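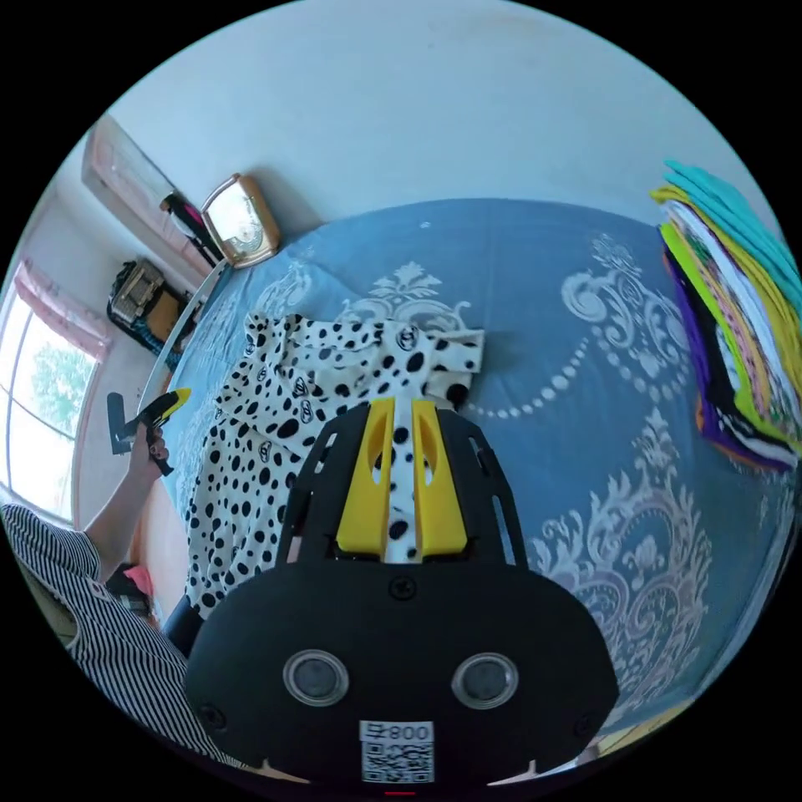
My aunt left me the house in Melthorpe and 2,375 dollars, and of the two I was a lot more excited about the money. I'd been to the house exactly twice as a kid. What I remembered was a staircase that smelled like oranges and a phone in the hall that I wasn't allowed to touch.

So I drove up in June with a sleeping bag and a bag of chips, planning to stay one night, maybe two. The key stuck. The porch light worked, which surprised me, and the hall phone was still there on its little shelf (beige! I would have sworn it was red).

It rang while I was brushing my teeth.

Now, I know what a sensible person does when a phone rings in a dead woman's house at eleven at night. I picked it up with toothpaste in my mouth.

"Is it still raining up there?" a man asked.

I said it wasn't raining. I said it hadn't rained all day.

"Well, that's good for the beans," he said, and hung up.

I slept badly, as you'd expect. In the morning I went down to the Ramanauskas bakery for coffee and told the woman at the counter all about it, because I'm the kind of person who tells things to women at counters. Her name tag said Triin Lepik. She didn't look even a little bit spooked.

"Oh, that's only Gediminas," she said. "He called your aunt every night. Did she never tell you?"

She had not. My aunt and I mostly talked about my car and whether I was eating enough. I asked who he was, and Triin wiped down the whole counter before she answered. Gediminas Strazds had lived across the street from my aunt for years, and then his knees went and he moved in with his son in Drallus, 161 miles off. The two of them had talked about the weather every single night after that.

"But he must know she's gone," I said.

"He knows. He sent flowers." She gave me a roll I hadn't paid for. "Are you going to answer it again?"

I told her I had to get back to the city. And I meant it, I really did! I spent that afternoon upstairs going through my aunt's closet, making one pile to keep and one to give away, and the first pile kept getting bigger. I couldn't picture her in half of it. She'd always been in brown cardigans when I saw her, and who knew she'd owned so many things you could spot from across a parking lot?
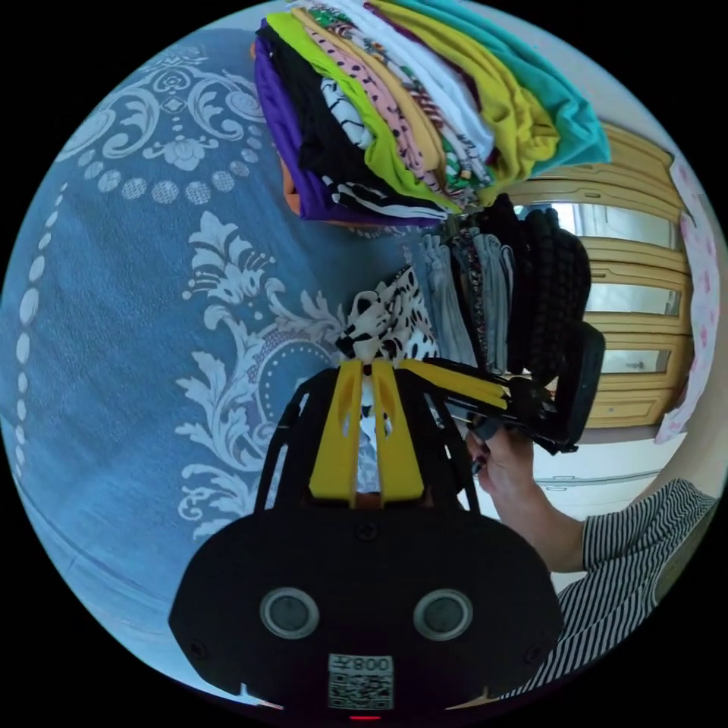
Purple, orange, black, lime green, and all of it folded.

By ten I had the car loaded, except for my toothbrush and the sleeping bag. I told myself I'd just sit for a minute on the bottom stair. I ate the rest of the chips. I read an old seed catalog from front to back, including the part about shipping to Alaska, and I learned more about pole beans than I ever wanted to.

When it rang I let it go four times, so I wouldn't seem eager.

"Is it still raining up there?"

"A little," I said, although there wasn't a cloud anywhere. "It started after supper. It's coming down pretty nicely now."

He was quiet for a while. I could hear a television behind him, and somebody laughing on it.

"She always said it was raining," he told me. "Every night, even in a drought. Said it gave us more to discuss."

"What did you two discuss?"

"Well," he said, and I heard a chair creak. "Do you have a minute?"

I went and got the sleeping bag from upstairs and put it around my shoulders. The cord reached as far as the third step if you held it right.

"Go ahead," I said. "I'm not doing anything."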